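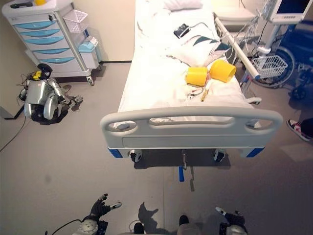

Tuncer Registration Counter Package

The Tuncer is a modular registration counter set for congresses, association meetings and corporate events. It is rented by the event, delivered to the venue, set up by our crew and collected after closing. Badell supplies it with or without staff.

What is included

Each package consists of 2 counter units, a back wall, storage cabinets with locks, power distribution for laptops and badge printers, and a literature rack. The units can be joined in a straight line, set at a right angle for a corner position, or separated so that speakers and exhibitors have their own desk.

The front panels take printed graphics. If you have your own print supplier we will send the templates with your order confirmation. If not, our workshop prints and mounts the panels before delivery. Graphics are yours to keep after the event, but most clients ask us to store them for the next edition.

Specifications

Width per unit: 83 inches
Weight per unit: packed for transport, see delivery sheet
Finish: matte white or dark gray
Power: one grounded outlet per workstation, cable channel at rear
Storage: locking doors, two keys per cabinet
Accessibility: lowered section available on either end, please request when ordering

Badge printing

The counters are built to hold the Derlow badge printer, which sits on a pull-out shelf under the work surface. Derlow printers are rented separately. They print on card or on adhesive labels and connect to most registration software through a standard export file. If your software has not been used with Derlow before, send us a test list in advance. We will run it and return sample badges by mail.

Other printers will fit on the shelf if they are no deeper than the work surface. We do not support printers we did not supply.

Lanyards, badge holders and blank card stock can be added to any order. Unopened boxes may be returned at collection and are credited on the final invoice.

Capacity

One package suits meetings with up to 855 participants when arrivals are spread over a morning. For a congress where most people arrive in the hour before the opening session, we recommend a second package or an early check-in desk at the main hotel on the evening before. Ekrem Ertürk in our planning office can look at your program and floor plan and suggest a layout. There is no charge for this if you order from us.

Delivery and setup

Delivery is by truck to the loading dock of the venue. Please tell us the dock height, the size of the freight elevator and the hours when deliveries are accepted. Setup normally takes one afternoon. The floor must be clear and carpet, if any, must already be laid.

Power to the counter position has to be ordered from the venue. We bring the cables from that point on.

Outside our own delivery area, transport is handled by Trasach and quoted separately.

Rental terms

The rental period runs from the day of setup to the day of collection. Rates are per event up to three days, with a daily rate after that. A deposit is due on confirmation and the balance on delivery. Orders canceled after the graphics have gone to print are charged for the printing in full.

September dates fill early. Provisional holds are kept for ten working days and then released.

Contact

For availability and a written quote, contact Leidy Pacheco, Event Equipment Rentals, Badell. Please include the name of the venue, your setup and closing dates, and the expected number of participants.

Page updated July 2025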